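*Last revised 11 Jun 2026. Applies to Follholm servers running the Lumenta host tools.*

## 4. Scheduling your first event

By now your server should be up, your friends should be able to log in, and at least one of them should have asked when something is going to happen. This section covers making something happen. It assumes you finished Section 3 and have an account with the Host role. If you skipped Section 3, go back. It's short, and the part on passwords will save you a bad evening.

Events in Follholm are run by Bemell, the scheduler that comes with the host tools. Bemell is reliable and has no sense of humor. It will do exactly what you typed, at exactly the time you typed, including the time zone you forgot to change.

### 4.1 Before you start

You will need:

- Host access to the server (Moderator access lets you look at the schedule and sigh)
- Port 2474 open, as set up in Section 3
- A backup of your world that is newer than your last big change
- A name for the event, 40 characters or fewer

**Note:** Emoji are allowed in event names, but older chat windows show them as small empty boxes. Your Winter Feast will be announced as Winter Feast Box Box Box.
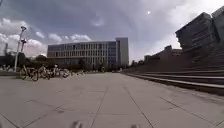 ### 4.2 Creating the event

1. Log in as Host and open **Server > Bemell > Schedule**.
2. Click **New event**. If the button is gray, someone else is editing the schedule. Find out who, and ask nicely.
3. Type a name. You can change it later, up until the moment the event opens.
4. Choose a type. *Invasion* sends monsters at a town. *Hunt* hides items around the map. *Gathering* does nothing except put up bunting and play the lute music, and is far more popular than we expected.
5. Choose a place. The default is Tullby, the starter town. See the caution below before you accept it.
6. Set the start and end. Times follow the server's clock, which may be in a country you have never visited.
7. Leave **Repeat** off for now.
8. Click **Save draft**. Nothing has been announced yet.

**Caution:** Tullby is where new characters appear. If you schedule an Invasion there, anyone who makes a character during the event will arrive in the middle of it holding a wooden spoon. Some hosts think this is funny. Their new players, as a rule, don't come back to discuss it.

### 4.3 Setting the rewards

Rewards are handed out when the event closes. Pick them from the item list, or write your own item file if you enjoy punctuation.

1. In your draft, open the **Rewards** tab.
2. Click **Add reward** and search for the item. Search by the name players see. The internal names were chosen at different times by different moods.
3. Set **Per player** to 1.
4. Set **Who gets it** to *Took part* or *Top scorers*. Hunts and Invasions can use either one. Gatherings can only use *Took part*, as there is no scoring system for standing near a lute.
5. Check the **Tradable** box only if you mean it.

A word on step 5. Tradable rewards end up in the market within minutes, and the price of the thing you lovingly picked out will be posted in public. If you would prefer not to know what your players think a commemorative hat is worth, leave the box alone.

**Caution:** *Per player* and *Total* sit next to each other and look alike. Typing 300 into the wrong one gives every person on your server 300 commemorative hats. Bags fill up, hats drop on the ground, and the ground gets slow. The only cure is restoring your backup, so we refer you back to 4.1.

### 4.4 Testing

Please test. We know that you won't, but it's our job to print the steps.

1. Open your draft and click **Rehearse**.
2. Choose **Hosts and Moderators only**. The other choice, **Everyone**, is the same thing as holding the event.
3. Set the rehearsal length. It is given in seconds, and 300 is plenty for a Hunt.
4. Walk to the event location and confirm that things appear where they should. Check the roofs. Hunt items love a roof.
5. Let the timer run out on its own. Closing the rehearsal early skips the reward step, and the reward step is usually the one that's broken.
6. Read the log. Yellow lines are advice. Red lines are also advice, given more firmly.

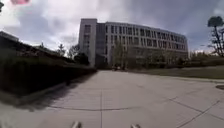

One host wrote in after trying these steps to say that rehearsing alone had told them very little: the Hunt ran fine with a single Moderator strolling around and then fell over on opening night, when everybody went for the same well. They suggested having every Moderator grab the same item at the same moment, twice, and looking at the log in between. We've tried it since. It's a better test than ours, and it goes between steps 4 and 5 until we renumber.

### 4.5 Announcing it

1. Open your draft and click **Publish**.
2. Bemell shows you the message players will see. Read it out loud. If you run out of breath, shorten it.
3. Choose when reminders go out. The default is one day before and one hour before.
4. Click **Confirm**.

You can publish an event up to 14 days ahead. Hosts regularly ask us to raise this. In our experience players given more notice than that will forget, remember, argue about the date, and then forget again.

**Note:** Reminders go to everyone on the player list, including people who are banned. They can read about the event but can't attend it. We have had letters about this, and a setting to turn it off is planned.

### 4.6 Changing or canceling an event

To change a published event, open it and click **Edit**. Players get a fresh announcement each time you save, so make all your changes in one go. Fixing three typos in three separate saves will be noticed.

To cancel, click **Withdraw** and type a reason. The reason box can't be left empty. "Because" is accepted.

If the event is already running, **Withdraw** is replaced by **Close now**. Anyone who has taken part gets their reward, and monsters leave at a walking pace, so keep the gates shut a little longer.

### 4.7 Repeating events

Once an event has run cleanly at least once, you can turn **Repeat** on. Choose weekly, monthly or yearly.

Yearly events keep their date but not their contents. If you build a feast for December and then delete its custom items in spring to tidy up, the feast will still open on schedule, with question marks on all the plates. To avoid this, tick **Keep items with event** on the Rewards tab before you save.

Repeating events are also copied along with your world. If you move to a new server and leave the old one running, both will hold the event, and both will send reminders.

### 4.8 Common messages

- **"Schedule is busy."** Someone else has it open. See 4.2, step 2.
- **"Location not loaded."** No player has visited that part of the map since the last restart. Go and stand in it.
- **"Reward list is empty."** You can go ahead anyway. Have a speech ready.
- **"Event overlaps itself."** The end time is before the start time, or you have repeated a two-day event every day. Bemell will not guess which.
- **"Unknown lute."** Reinstall the music pack.

Section 5 covers Moderator roles, including how to take one back.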